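Sealing a wood tabletop: oil or poly?

twhitelaw93
Sanding is done. Mineral oil or water-based poly for a kids' craft table?

karim_ef
Poly, 2 coats. Oil lets marker soak in. 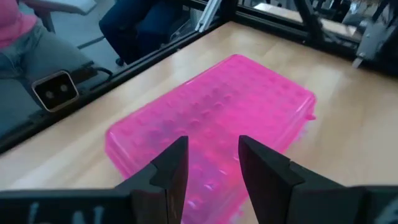
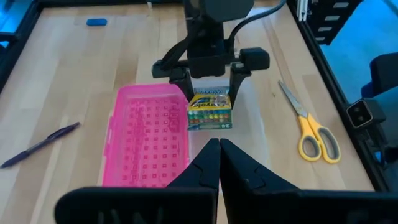 Light wood tabletop in both

Finishes & Sealers

d_tawhiri
Disagree. Poly scratches and then you strip the whole top. I re-oil mine every October.

karim_ef
Mine has gone nine years with no stripping.

twhitelaw93
Going with oil. I can sand it back if I hate it.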